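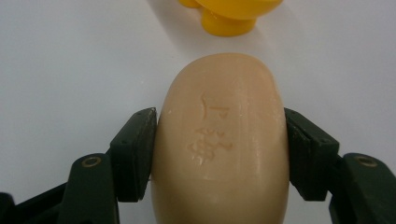

Grelerow held its open day in February, in the back half of the Prasel building. I stayed around 2 hours, most of it at the manipulation table.

The work there is demonstration recording. An operator holds a gripper in each hand and handles small objects on a white board, and the motion is logged for training. The current set is called Balia and stood at 437 episodes that morning. The target is 1,845.

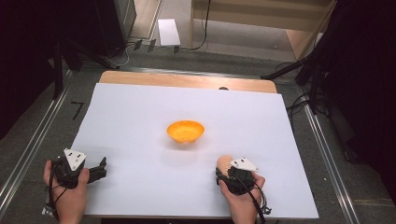

Soap is harder than it looks. The sides are curved and the contact pads are flat, so the grip has to land near the middle of the bar - too high and it rotates. I was told a bad grasp is kept in the log and tagged, which I would also do.

Visitors got 15 minutes each with the tools. My wrists noticed the weight before my fingers did. Opening width is easy to judge by eye, depth is not, and I closed on air twice.

I asked about calibration drift and got a short answer. There is another session at the Villanueva site in the spring, and I have signed up for it.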